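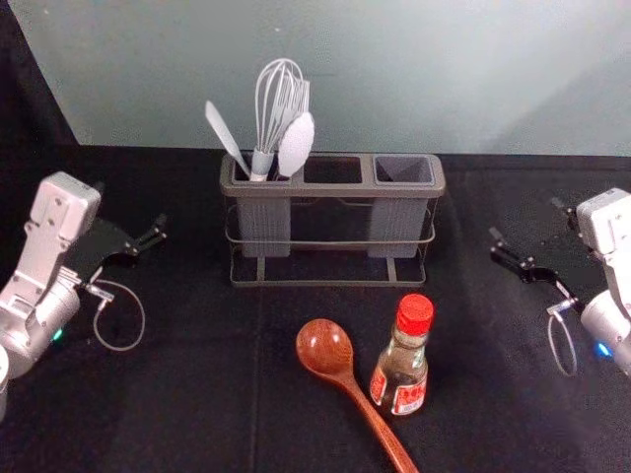 Wunard Introduces Three-Section Utensil Holder for Small Kitchens

Search news Enter keyword Go

October – By Grethe Snorradóttir, Press Office

Last updated: Sunday, 8 a.m.

CLUNOVECK – Wunard, the maker of kitchen storage goods, announced today that its new countertop utensil holder, the Doolan, will go on sale this month in all 18 of the company's stores and through its mail-order service.

The Doolan is a gray holder with three rectangular compartments side by side, carried in a dark metal wire rack. The two outer compartments are deep, with ribbed sides, and are meant for long-handled tools such as whisks, spatulas, turners and serving spoons. One of them will take a whisk, a spoon and two turning tools together, leaving the other free for whatever the household uses most.

The rack stands on short legs, which keep the holder raised from the counter. The compartments may be lifted out of the rack for washing by hand or in the dishwasher.

Work on the product began after Wunard asked about 4,000 customers how they store their cooking tools. Many replied that their kitchens had too few drawers, and that long tools caught on the drawer front or were hard to find when needed.

"Our customers told us that they wanted their everyday tools close to the stove and standing upright," said Grethe Snorradóttir, head of kitchen products at Wunard. "They also asked for a holder that would not tip when a heavy spoon was put back in a hurry. We gave a good deal of attention to the base for that reason."

The Doolan is the first item in the Zirum range, a line of storage goods for the kitchen counter. A dish rack and a lidded bread bin will follow in the spring – both in the same gray finish. Utensils are sold separately.

The holder carries a guarantee of 2 years against faults in the rack and compartments. Replacement compartments may be ordered at any Wunard store.

Members of the press may request product samples and price lists from the Wunard Press Office in Clunoveck.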